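Everyday Objects and the Claims Made for Them
Handout 3: The table as evidence
Section leader: Nevzat Tatlı

Please read this before the meeting, along with the Shukla chapter in the packet. Bring a pen. Laptops stay shut for the first 48 minutes, as usual.

Where we left off

Last time we went through the Nellano brochure, which says that a shared table "builds belonging." Several of you liked the phrase. I asked what we would have to find on a table to show that it was wrong, and the room went quiet. I would like to go back to that question, because I don't think a claim that fits every table is telling us much about any of them.

The brochure's writers looked at tables in use and saw community. Other people look at the same tables and see mess, or thrift, or childhood. Shukla sees "deposits," meaning things that get put down and then stay put. I find this the least annoying of the words on offer, but it has its own trouble. To call something a deposit you need to know that it stayed, and a single look at a table doesn't tell you that. A mug set down a minute ago and a mug left since the morning look the same from across the room.

What a table top will and won't tell you

Start with the small stuff. Stickers, slips of paper, a booklet lying flat, a drink with the cap on. Students in past years have gone straight from a list like this to a story: a child was here, somebody was interrupted, a snack was planned. Maybe so. Adults own stickers too. A blank-looking slip could be a receipt turned over, a bookmark or trash, and the honest entry in your notes is "small white paper."

The same goes for drinks. A clear bottle with a pale yellow liquid in it might be juice, tea or something you wouldn't want to drink at all.

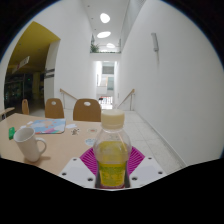
If you can't read a label, write that you can't read it. Color is not flavor, and a yellow label is not a lemon. I know this sounds fussy. Two of the final papers from the Gridville section last year rested on a drink that the writer had named with no grounds whatever, and in both cases the argument fell over when I took the name away.

Chairs are a harder case. People love to count chairs and then talk about households. Three chairs, three people, and off we go. But chairs get borrowed, stacked, moved to another room for a party and never brought back. Even the Plumenov survey, which I otherwise respect, slides from "seats at the table" to "members of the home" between one page and the next. It covered 851 tables and I have no quarrel with the count. My quarrel is with the slide. Look for the paragraph where it happens and mark it.

Handles, on the other hand, I think we can say something about. A hole cut near the top of a chair back is there to be held – I'm willing to go that far. A mug handle pointing one way may suggest which hand put it down, though I'd want a lot more mugs before I believed it. You will notice that I trust the first of these more than the second. Part of your job this week is to work out whether I should.

Three kinds of statement

For the exercise, sort every sentence you write under one of these headings.

Seen. You could point to it. "A mug on the table, upright."

Supplied. You know it from general experience. "Mugs are mostly for hot drinks." Fine to use, but say where it came from.

Guessed. "Someone was having tea with a friend." Keep these on a separate page. Most of the charm of your writing will end up on that page, and I'm sorry about that.

Where a thing could be either of two objects, write both. Last year's groups lost an afternoon arguing over whether a small green rectangle was an eraser or a lighter. They should have written "eraser or lighter?" and moved on.

The exercise

Pick a table you did not set yourself. Spend 60 minutes near it without touching or tidying anything. Take notes in two passes, once when you sit down and once at the end, and leave the middle alone. Compare the passes. If nothing moved, you have some grounds for Shukla's word, though only for that hour.

Then write it up, 3000 words at most, with the guessed page attached at the back. Papers are due in the first week of February.

Questions to bring

Does "clutter" belong under Seen or under Guessed? I go back and forth.

Would the Nellano authors accept any table as a table without belonging? Try to draft one for them.

Shukla leaves the chairs out entirely. Was that a good idea?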